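Pidodero open house: notes from the TV floor

Got to Vevimdale a bit before 10 am, parked behind the loading docks, signed in, got a lanyard. The Pidodero open house is a small thing compared with the big electronics shows. One building, two floors, coffee in the lobby. I went for the TVs and mostly stayed with the TVs.

Typing this up from notes on my phone so forgive the order.

First room was the panel lab. Dark, cold, everybody whispering for no reason. They had the new 43-inch Bugti next to last year's set, both on the same feed, same settings as far as I could tell. Blacks are better on the new one. Still gray in the corners if you sit off to the side. Peak brightness not posted anywhere and the guy at the desk wouldn't give me a number. I asked twice. He said "brighter than before," which, fine.

Motion is where I'd complain. Soccer clip, long pass across the field, ball breaks up into two or three ghosts. They turned the smoothing on for me and then the grass went weird. Off is better. Leave it off.

Remote is smaller now. Fewer buttons, no number pad. My mother would hate it. There's a dedicated button for inputs at last, so one point to them. 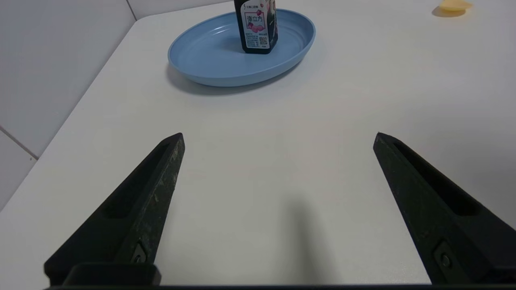
Sound next. Two speakers firing down, same as every set at this price. They had it wall mounted in a fake living room with a rug and a couch and it was ok, voices clear enough. Then they put it on the stand on a bare shelf and it got boomy right away. Worth knowing if yours is going on a media cabinet. There's a setting for wall or stand burried under Sound, Advanced, Placement. Should be asked at setup.

Farzana Cheema took our group through the software part. She runs the menu team and was the best speaker of the morning, no slides, just a remote and a set. Home screen loads fast. She did the cold start live, from the wall plug, and it took 29 seconds to get to a picture. Second time was quicker but I didn't have my timer going. You can turn off the row of suggested shows now, all the way off, and it stays off after an update. She said that got the most mail of anything. I belive it.

Somebody asked how long the sets get updates. Five years from the model's launch, not from when you buy it. So check before you pick one up on clearance.

Questions I wrote down and got answers to:
Two headphones at once over Bluetooth? Yes, but both have to be paired before you start the app.
Does it remember picture settings per input? Yes.
Can you use it with no account? Yes, skip is at the bottom of the second screen, small gray text.
Ethernet port speed? Didn't know. Going to email me.

Lunch was sandwiches, no complaints. Talked to a couple who'd driven in from Pullcombe, they run a repair shop and wanted to know about getting backlight strips as parts. Long answer, short version is it's coming for the 43 and the 50 and no plan for the smaller ones. They weren't happy. A strip is a cheap fix and a whole panel isn't.

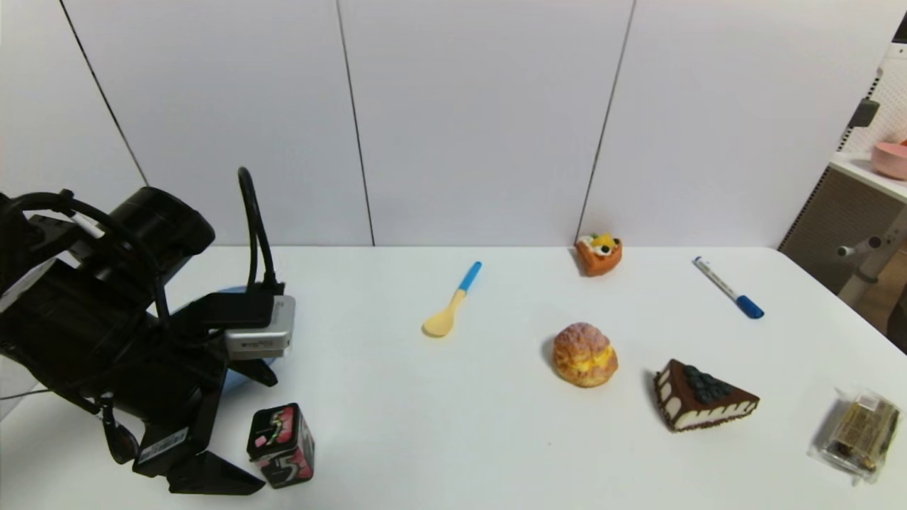 TVs: Prices and Sizes

No final prices on the floor, only cards that said "expected." So take these as that.

The 32-inch is expected at $125. Still not full HD, and at that size on a kitchen wall I could see it in the menu text from my usual distance, less so in video. Stand feet are plastic and sit wide, measure your shelf.

The 43 and the 50 didn't have cards at all. Asked, got a shrug.

Soundbar to go with them, expected $85, no sub. Listened to it for maybe one song. Helps with voices, doesn't do much for anything low. It powers on with the TV over HDMI and that worked both times they showed it. Optical cable in the box, HDMI cable not in the box. Why.

They're saying November for the stores, online a little earlier.

Would I go again? Yeah, if it's a weekday morning. By 2 the lobby was packed and the panel lab line went past the restrooms, and you can't judge blacks with people opening the door every minute. Go to the lab first, software talk second, eat late.

Bring a jacket for the lab. Parking is free but the lower lot floods, use the one by the docks.

Will add the ethernet answer when they write back.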